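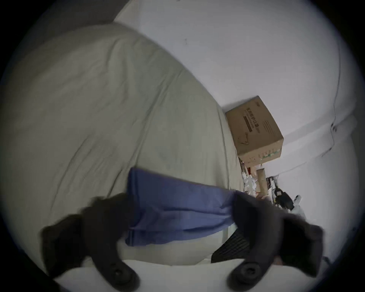
Tahsin Wijesinghe
July 2025

The district health office in Narkport opened its doors to visitors for one day, and I went along with a group from the Genness clinic network. We started in the vaccine store. It has 11 fridges, all on a backup supply, and a paper log that is still filled in by hand next to the electronic one. The store manager prefers the paper – the network went down in March and the log was what they worked from.

From there we were driven to Nava, a health post with seven staff that covers the villages up the valley. Most of its work is malaria testing, antenatal checks and TB follow-up. The nurse in charge talked mainly about transport. Sputum samples go to the laboratory at Flalinov twice a week, and results come back by text message.

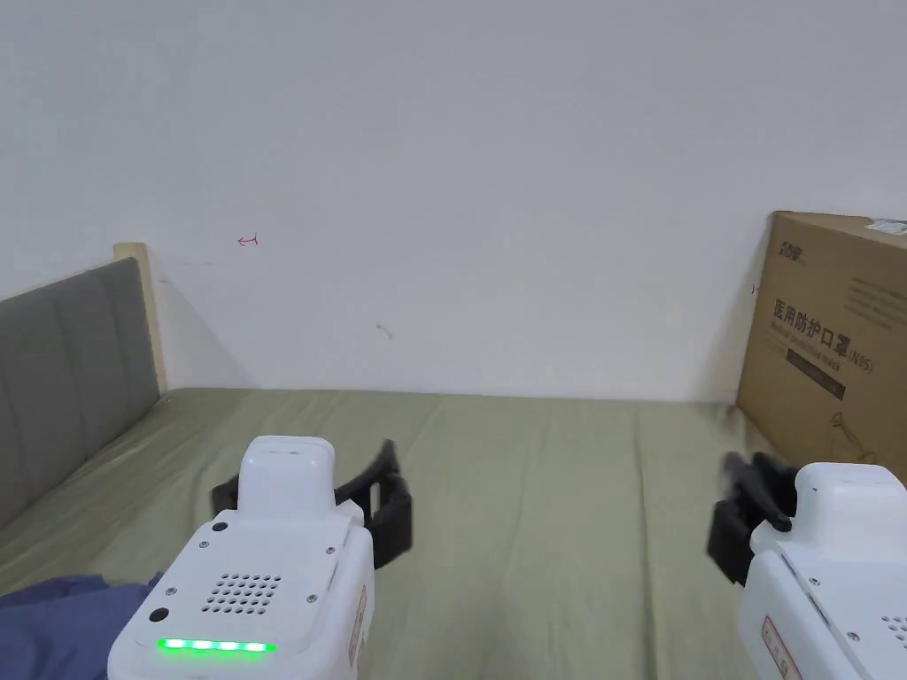 Patients who live furthest out are visited at home by the outreach team, which has 17 people on its list at present. Fuel for those visits is paid from a separate grant that ends next year. I asked what would replace it and was told an application is in – no answer yet.

Lunch was late and the laboratory tour was cut to half an hour.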